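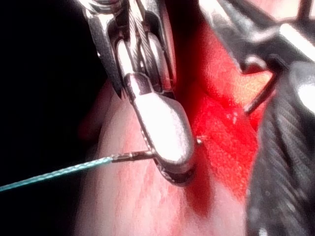
Curved needle held in the jaw, teal thread coming in from the left.

Week 6 handout – Can machines do chores yet?
Iman Belkadi

Last Monday I asked you all to name the job at home you'd most like to hand over, and laundry won by a mile. So why am I starting with stitches? Well, sewing is a chore too! People have done it at kitchen tables and on shop floors forever, and it has all the stuff that makes chores hard for a machine. The thread is floppy. The surface gives when you press on it. You have to grab a small thing at the right angle, and then let go of it at the right time (try threading a needle in oven mitts and you'll get the idea).

Keep two questions apart when you read the Cekport and Fellalo papers. Can the arm make the move? And who decides which move comes next? A person at the controls can get lovely work out of an arm that couldn't plan a single stitch by itself.

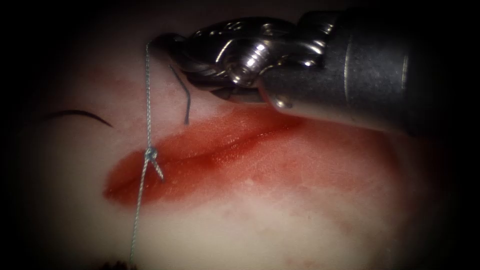 Knots are my favorite test for this. Thread never lies the same way twice, so a stored path won't get you far – the machine has to look, pull a bit, and look again. Folding a T-shirt is the same problem with more cloth. Sqalli says its folder got through 50 shirts in a row, which sounds great until you read that they were all one size and laid flat first. Who laid them flat?

For next time: read the Nudico chapter up to page 67, then pick one chore and write down every point where your hands fix a small slip. Most people stop at 10. Keep going (buttons are good for this, so are shoelaces).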